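Can a robot clear my kitchen table yet?

I have spent far too many evenings this August reading about robots that do chores, and I'm not sorry about a minute of it. We are SO close, people. Also we are nowhere near. Let me try to explain how both of those can be true.

It started with the dishwasher. My brother-in-law Cirilo Espinoza was over for dinner, and while I was scraping plates he announced that a machine would be doing that for me before his youngest finishes school. I laughed at him. Then I stayed up until one in the morning watching arms fold towels, and by the time I went to bed I'd pretty much come over to his side (don't tell him).

What hooked me is that the hard part isn't where I thought it was. I figured it would be strength, or speed, or some fancy hand with five fingers. Nope. Two plain fingers that open and close will get you a surprisingly long way. I tried it myself with a pair of kitchen tongs in each hand and cleared most of the breakfast things, jam jar included. The spoon was what beat me. A spoon lying flat on a smooth surface is a horrible thing to pick up! You come down on it and it skates away from you, and you have to sort of sneak up on the handle from the side. I got it in the end but it took me 9 tries, and I have owned hands my whole life. 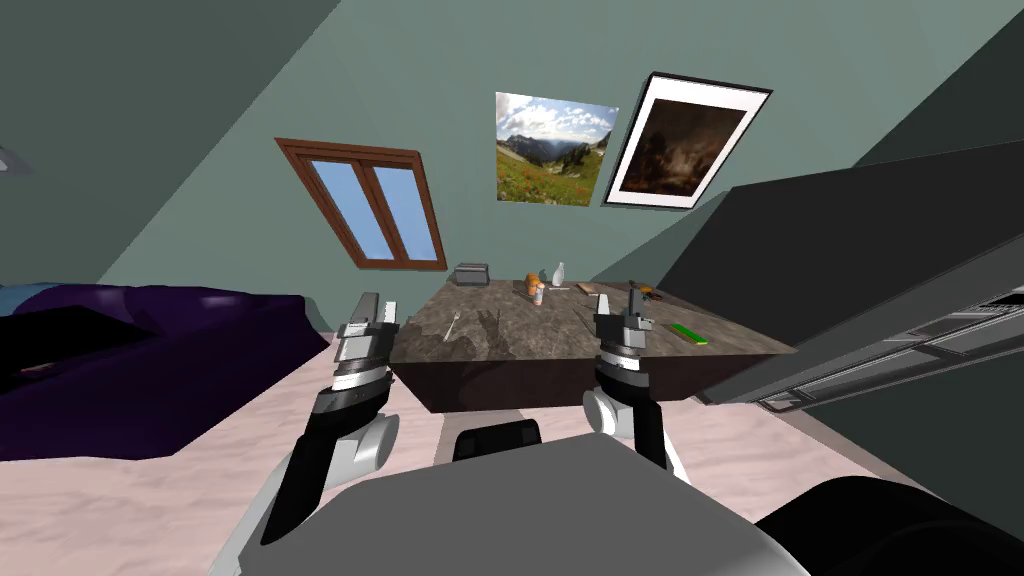 So a lot of this work gets done in simulation first, and I think that's the most exciting piece of the whole thing. You can let a pretend robot drop a pretend bottle 800 times before lunch and there's no glass to sweep up. You can move the table, change the light, swap the bottles around, tip the whole room sideways if you feel like it, and the poor thing has to cope. My friend Crisóforo Alvarado teaches shop class and he compares it to letting kids practice on scrap – you want the dumb mistakes to happen where they're cheap.

He's more of a skeptic than I am, though. His question is always "fine, but does it work on Tuesday's mess?" And he has a point. Simulated friction is not my table, which has a sticky patch by the window that has survived every cleaner I own. Nothing in a computer knows about the sticky patch. A bottle that's nearly empty tips over when you nudge it, and a full one just sits there, and you can't always tell which is which by looking. I find that stuff fascinating. We do it all day long without thinking.

Where would I put my money right now? Shop floors, easily. If the same part shows up in the same tray every time, a robot can already be great at it, and it has been for ages. Houses are another story. I'd believe in towels fairly soon, and maybe loading the top rack if you're patient. Clearing a table with a bit of everything on it, some of it tall and some of it flat, is the one I'm watching, as it sounds like nothing and it's really a dozen different jobs.

I told Cirilo I'd pay $300 today for something that only did spoons. He thinks I should hold out for forks too.

Next up I want to try the tong test on laundry. My daughter Nisa has already claimed the job of timing me, and I've given myself 40 minutes for one basket, socks included.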